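February, bench 3 notebook

Picked up where Svend left off. The wrist-view policy for the kitchen task has finished training, and the rest of the day went on finding out whether the crop augmentation was worth the bother. Writing it down now while I still remember which checkpoint is which.

Background for Boglárka, who is back from leave and asked for it. The task is moving toy food between plates on the white counter. We have 1,617 demonstrations that passed the cleanup. The old policy (call it Zalach, same as the folder name) trained on the full wrist view with no augmentation. The new one is the same network and the same demos, with random crops, a bit of colour jitter and a small random shift in the image. Everything else was held fixed, including the seed. Todor wanted to change the action chunk length in the same run and I said no, we would never untangle the two.

The Womusent logger was dropping frames again this morning. It turned out to be the old write buffer setting, which had come back when Milovan reinstalled. Set it to 2,000 and it behaved. Please leave it there. If you need to change it for your own runs, put a note on the whiteboard so the next person knows.

First comparison was offline. Held-out action error was slightly worse for the cropped policy, which would have been enough to throw it out if we'd stopped at that. Živko has been arguing for months that the offline number doesn't track what the arm does, and I'm coming around to his view. On the counter the cropped policy was plainly steadier in the approach. It still closes early sometimes. The old one has a habit of drifting toward wherever the plate sat most often in the demos, and that shows up as soon as the layout is shifted.

The layout for the afternoon runs had the pink plate with the two shrimp on the right, the mint plate on the left near the front edge, and the green toy stove at the back of the counter. I kept the stove in because it is the same colour family as the mint plate, and I wanted to know if the policy confuses them.
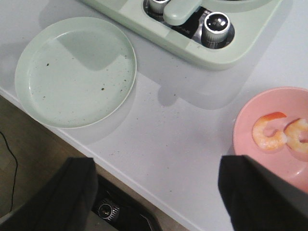
Does the crop size need to be tuned again if the camera gets moved on its bracket?
Only if the fingertips end up somewhere else in the view. The crop has to leave both fingertips inside it, so check the extreme crops first and leave the setting alone if they pass.

On the colour question, I don't have a clean answer. The old policy hesitated over the stove in several trials, stopping partway across before carrying on to the plate. The new one did this less, but I was also getting better at resetting the layout by then, so I don't want to claim much. A fair test would swap the order of the two policies trial by trial and have someone else do the resets. Svend has offered. We should write the order down beforehand and not pick it as we go.

Failures worth noting. The most common one for both policies is the fingers coming down too close to the rim of the plate and tipping it. The second is a grasp that catches both shrimp when they've been set down side by side. I scored that as a failure, and Milovan scored it as a success last month, so the two sets of results can't be pooled until we agree on a rule. My vote is for failure, as the instruction says one piece.

Training note: the checkpoint at 3,000 steps was already doing sensible approaches, much earlier than I expected, though the release was poor. I've kept it. Todor thinks the approach and the release are being learned at different rates and would like to plot them separately. Fine by me, as long as the plotting script goes in the shared folder this time and not on his laptop.

To do before the next session:

Agree on the double-grasp rule (me, Milovan).
Draw up the interleaved trial order for Svend.
Rerun the cropped policy without the colour jitter, to see which part of the augmentation is doing the work.
Ask Kanedex about the replacement finger pads - still no shipping date.
Copy both checkpoints off the bench machine.

Shut the arm down at 5:40 p.m. Logs are under Zalach/wrist-crop, and the scoring sheet is in the same place. Trials where I bumped the counter are marked with a B and should be left out.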